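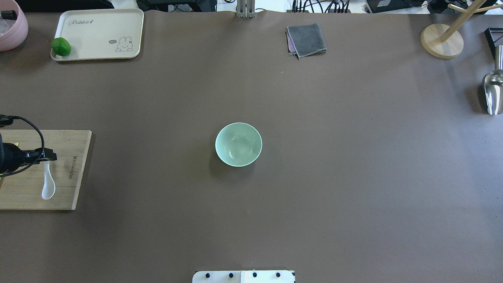

Abb. 3: Die mintgrüne Schale in der Tischmitte, Tablett und gefaltetes Tuch am oberen Rand

3. Den Vorbereitungstisch einrichten

Wenn Sie den Tisch Marín nach Abschnitt 2 aufgestellt und ausgerichtet haben, ist die eigentliche Arbeit schon getan, und der angenehme Teil beginnt. Nehmen Sie sich dafür ruhig ein wenig Zeit. Ein Tisch, auf dem jedes Ding seinen Platz hat, macht beim Kochen viel mehr Freude, und wenn man die Ordnung ein paarmal geübt hat, greift die Hand ganz von allein an die richtige Stelle.

3.1 Bevor Sie beginnen

1. Prüfen Sie noch einmal die Arbeitshöhe. Ab Werk ist die Platte auf 87 cm eingestellt, und damit kommen die meisten Erwachsenen gut zurecht. Wie Sie die Füße verstellen, lesen Sie in Abschnitt 2.

2. Wischen Sie die braune Auflage mit einem feuchten Tuch ab und reiben Sie sie trocken. Beginnen Sie an der hinteren Kante und arbeiten Sie sich nach vorn, dann fallen die Krümel in die Hand und bleiben nicht in der Mitte liegen.

3. Streichen Sie die Auflage mit der flachen Hand glatt. Am hinteren Rand darf sie sich anfangs leicht wellen, das gibt sich mit der Zeit. Bitte nicht bügeln!

Achtung: Stellen Sie keine heißen Töpfe direkt auf die Auflage. Legen Sie immer einen Untersetzer dazwischen, auch wenn es nur für einen Augenblick ist.

3.2 Die Mitte: Platz für die Schale

4. Stellen Sie die Schale, mit der Sie arbeiten möchten, ungefähr in die Tischmitte. Eine helle Schale hat auf dem braunen Grund den Vorteil, dass man ihren Rand auch bei schwachem Küchenlicht gut erkennt - und hübsch sieht es obendrein aus.

5. Lassen Sie rings um die Schale etwa zwei Handbreit frei. Sie werden staunen, wie schnell dieser Platz gebraucht wird, sobald man umrührt, etwas abstreift oder die Schale einmal drehen möchte.

6. Fassen Sie die Schale zum Anheben am Rand und am Boden zugleich. Glasierte Keramik ist mit feuchten Fingern recht glatt, und wer
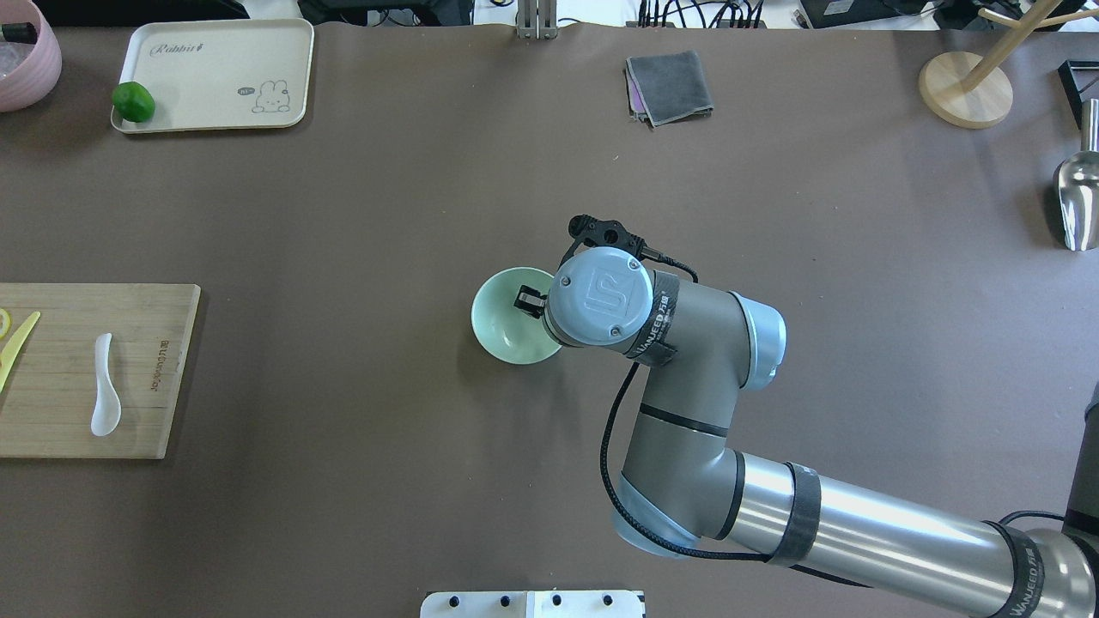

sich angewöhnt, vorher kurz zum Tuch zu greifen, hat an seinem Geschirr lange Freude. Schieben Sie Keramik auch nicht über die Auflage, der Fußring kann auf Dauer Spuren hinterlassen.

Hinweis: Wenn Sie zwischendurch etwas anderes in die Mitte stellen, etwa die Waage, setzen Sie die Schale bitte so lange auf die hintere Tischhälfte. Zu nah an der vorderen Kante bleibt doch leicht einmal ein Ärmel hängen.

3.3 Der Rand: Tablett, Brett und Tuch

7. Legen Sie das Tablett an die hintere Seite, links von der Mitte. Darauf kommt alles, was noch ganz ist und gleich geschnitten werden soll. Ein Tablett mit erhöhtem Rand ist hier sehr zu empfehlen, weil rundes Obst und Gemüse so gern davonrollt. Über den Rand hinausragen sollte möglichst nichts, aber bei einer dicken Paprika wollen wir nicht streng sein.

8. Das Schneidebrett legen Sie an die linke Seite. Linkshänder dürfen die ganze Anordnung selbstverständlich spiegeln. Bereits Geschnittenes darf auf dem Brett liegen bleiben, und der Löffel findet daneben auch noch ein Plätzchen.

9. Falten Sie das Küchentuch zweimal auf Hälfte, sodass es vier Lagen hat, und legen Sie es an den hinteren Rand, etwas rechts von der Mitte. Ob die Ecken genau aufeinanderliegen, ist nicht wichtig. Hat Ihr Tuch eine farbige Rückseite, darf sie ruhig ein wenig hervorschauen.

Achtung: Messer liegen immer flach auf dem Brett, mit der Schneide vom Körper weg. Das gilt auch für Kindermesser aus Kunststoff. Üben Sie es mit den Kleinen gleich richtig, dann müssen sie sich später nicht umgewöhnen.
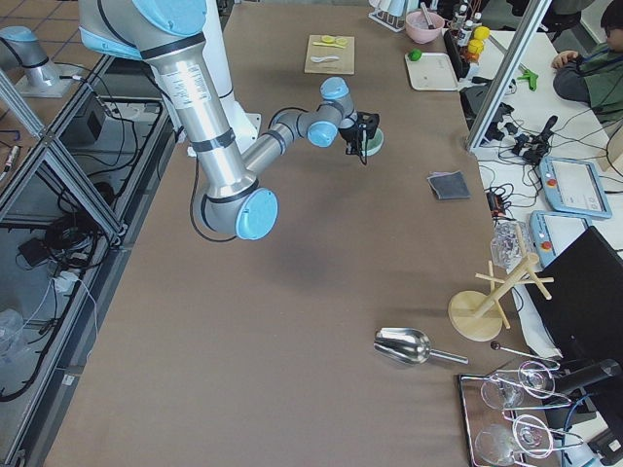 Cudstead, im November

Ergänzung zur zweiten Auflage

Seit die erste Auflage dieser Anleitung erschienen ist, haben uns viele freundliche Zuschriften erreicht, und einige der Anregungen möchten wir gern weitergeben. Viktória Dudás aus unserer Werkstatt hat sie gesammelt und am eigenen Tisch ausprobiert.

Zitrone in Scheiben bitte nicht direkt auf die Auflage legen. Der Saft kann matte Flecken hinterlassen, die sich nur schwer wieder entfernen lassen. Auf einem Holzbrett ist sie gut aufgehoben, nur sollten Sie das Brett danach bald abspülen und zum Trocknen hochkant stellen, mit der Maserung nach oben.

Geum-ok Yang, die in unserer Lehrküche die Anfängerkurse hält, bittet außerdem um einen Zusatz zu den Löffeln: Am besten liegt der Löffel mit dem Stiel zu der Hand, die ihn nehmen wird. Wir hatten das in der ersten Auflage schlicht vergessen.

Wer den Einhängerahmen Tukosa nachgerüstet hat, kann Leergut, Tüten und Vorräte nun auch unter der Platte verstauen. Belasten Sie den Rahmen bitte gleichmäßig. Die Klemmen dafür liegen im Beutel mit der Aufschrift Draton, zusammen mit dem kleinen Innensechskant, den Sie schon vom Aufbau kennen.

3.4 Häufige Fragen zum Einrichten 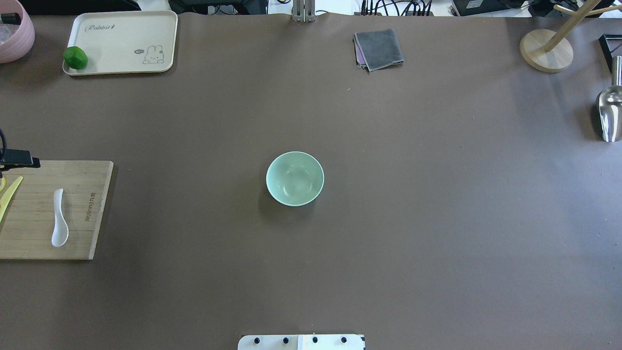 Wohin mit Dingen, die ich nur hin und wieder brauche, etwa einer Schaufel oder einem Ständer aus Holz?

Am besten an die rechte Seite, möglichst weit nach hinten. Hohe Gegenstände wie ein Ständer gehören in die hintere Ecke, damit Sie nicht darüber hinweggreifen müssen, und eine Schaufel aus Edelstahl legen Sie einfach davor. Wenn es Ihnen dort trotzdem zu eng wird, räumen Sie zuerst das weg, was Sie beim letzten Kochen gar nicht in der Hand hatten. Die Mitte lassen Sie bitte weiterhin der Schale. Weiter geht es mit der Pflege der Auflage in Abschnitt 4.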